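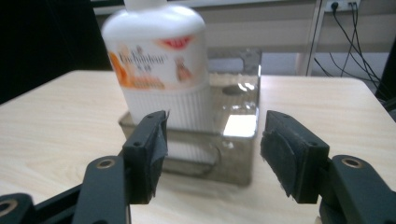
Solange Sampaio would like to see the word "natural" struck from every fragrance label in the state, and she put that to the Markomham Consumer League in June in a letter that ran to four pages. The League agrees with most of it.

MARKOMHAM — The Markomham Consumer League today published its review of scent claims on everyday toiletries, and it finds little reason to take those claims at face value. Reviewers read the labels of 449 lotions, powders and body washes sold in local stores. Roughly half promised a scent that "lasts all day." Only two of the companies behind them sent us any test results when we asked.

One was Bunon, whose results came from a panel of its own employees. The other was Fledia, which sent a one-page summary and declined to share the rest. Macedo answered our third letter to say that its customers are happy. They may be — that wasn't the question.

"I've been told a smell is a personal thing and can't be measured," said Dede Asamoah, who led the review. "Fine. Then don't print a number of hours on the package."

The League has been reading labels since 1942 and has heard the promise of voluntary improvement before. The trade's new Fresh Promise pledge sets no deadline and has no penalty, and it lets each company decide what counts as "long-lasting." We will believe it when a label changes.

The review makes no finding on product safety, and it does not rank brands by scent. It asks companies to put their test method on their websites and to drop any hour claim they can't back up. A follow-up is planned for next year.

Copies of the full review are free at the League's front desk, which closes at 4:30 p.m. Shoppers who want to send in a label should include the store name and the price paid.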